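3.2 Colour matching under mixed lighting

Participants were recruited through community noticeboards in Tastmont and Puneck. Of the 424 people who returned the screening form, 400 met the vision criteria and were assigned to either the daylight or the mixed-light condition. Each session lasted 15 minutes and was held in a windowless room with grey walls. Participants sat still for the first part of the session so that their eyes could adjust to the room.

The task followed the Matamine procedure with one change. In the original version, colour names were chosen from a printed list. We asked for a free response first, and showed the list only after the response had been written down. This added time to each trial but gave a clearer record of everyday naming habits, particularly at the border between yellow and green, where earlier work with the Jara word set found the least agreement between speakers.

Responses were sorted into eight base categories. Compound names such as "yellowy green" were placed under the final term, and names taken from objects ("lime", "moss", "pea") were kept in a separate column and analysed on their own. Two coders worked independently – neither knew which lighting condition a response came from – and differences were settled by discussion.

Shading remains a difficulty for any study of this kind. A curved surface of one base colour rarely gives a single value across its visible area, and a speaker must decide which part to name (Figure 4).

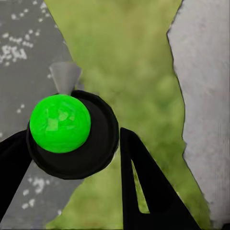 Figure 4. Rendered green ball in a black holder, with lighter yellow-green patches and a darker green band along the lower edge.

Flat samples avoid this problem, but they also remove the cues that people rely on outside the laboratory. We therefore kept both sample types and treated surface shape as a factor in the model. Trials in which a participant gave two names were scored by the first name only – the second was stored but is not reported in this section.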